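Home Browse Journals Authors Help Search all fields Advanced Go

4.2 Replanning when the two hands want the same bit of board
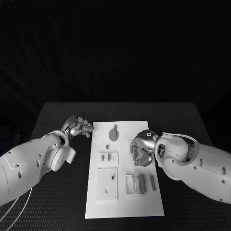

Figure 3. Two-handed rig with the small-parts board, both hands above the board.

Lingyun Liang objected to an early draft of this section: a single planner for both arms would avoid most of the waiting, and a lock on shared space only hides a poor ordering of tasks. Fair point, partly. A joint planner was tried first. It found shorter paths but took too long to answer, and every small shift in a part pose threw the whole plan away.

So, separate planners, one per arm, with a shared map of claimed space. Each planner asks for a region before moving, gives it back on retreat. Claims expire after 2 seconds unless renewed. Fingers are modelled as swept capsules, padded by 12 mm; less padding gave false clears whenever the curled fingers lagged the comand.

Perception runs on its own clock. Part poses come from the head view only, so whatever sits under a hand is marked stale and can't be picked untill the hand moves off. Crude but safe. Thin parts are the worst case here, pose error mostly in rotation.

Over 1023 logged planning calls, 19 ended in a standoff, both arms holding a claim the other needed. Fix was simple: lower-priority arm drops its claim and backs up along its own path. Priority is set by task order, see 4.3.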